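Play shop helper wanted, Listham (mornings, term time)

Posted 2022-01-05

Hello! I run Lirus, a little play shop and pretend kitchen for under-fives in the old chapel rooms at Listham, and I'm looking for someone to come and help me keep it going. We opened in November with one rug and a till that didn't ring, and we've grown a fair bit quicker than I'd planned for (lovely, but my knees have noticed).

The job is two mornings a week. You'd set the shop out before the families arrive, play alongside the children while they're in, and then put the whole lot away again afterwards. That last bit is the part people underestimate! Toy food travels. I've found carrots in coat pockets, peas in the piano, and once most of a pretend breakfast in the umbrella stand at our other session over in Flelthorpe.

So I want somebody who quite likes sorting. Fruit and veg go back in their own tub, the cooking things live by the stove, and the baskets get wiped and hung up by their handles. You don't have to be fussy about it while the children are playing – if a toddler wants to keep tomatoes in the oven that's their shop and their business – but I do like it straight again by the time we lock up.

You don't need a childcare certificate. I'd much prefer someone patient who'll happily buy the same banana 30 times in a morning and sound pleased with it each time. If you can mend a wobbly handle or sew a new apron string, even better. You'll need a background check, which I pay for, and you should be all right with getting up and down off the floor.

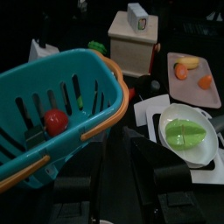
Shopping basket with a tomato in it, and the pink tray of banana and carrot next door.

Pay works out at nearly 3265 pounds over the year, paid monthly, and there's tea and whatever cake is going. Lifts to Flelthorpe can be sorted if you don't drive.

To apply, just write me a page or so about yourself and what you liked playing with when you were small. No forms! Post it through the door at Lirus or leave it at the counter in the Đoàn bakery opposite, who've kindly said they'll pass things on. I'll ask you along to a session so you can see whether you like us – come in clothes you can kneel in.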